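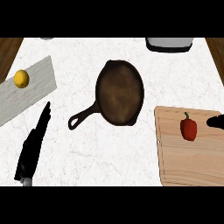
Lost Property on the Beveck Tramway: Frequently Asked Questions

18 Dec 2020
By Adjoa Adjei, Passenger Correspondence

What should I do if I have left my dignity on a tram?
Complete the form available at any Pevex kiosk, stating the line, the direction of travel and the manner in which it was lost. Dignity is held at the Shemweta depot for 50 days, after which it is passed to the legal department.

Is there a charge for collection?
Yes. Umbrellas are returned on payment of 2 pounds. Trains of thought are charged by length.

I lost my seat when I stood up to read the map. May I claim it?
No. A seat becomes the property of the next passenger at the moment of standing. The Tramway received 1390 appeals on this point last year and dismissed them all, including one from its own chairman.

How many single gloves do you hold at present?
The depot holds 1000 left gloves. Right gloves are administered by the Pokis office, which does not correspond with us.

Can I recover time lost between Pokis and Shemweta?
Lost time may be claimed in February only. Applicants must attend in person and should expect to wait – the waiting period cannot itself be claimed.

Someone has collected my umbrella by mistake. What is the procedure?
Passengers are asked to collect a different umbrella of similar standing. This has been official policy since the depot opened and is how most umbrellas in Beveck are now owned.

May I speak to a member of staff?
The member of staff was handed in at the terminus and has yet to be claimed.

Contact: Lost Property Desk, Shemweta Depot, Beveck | © 2020 Beveck Tramway | Back to top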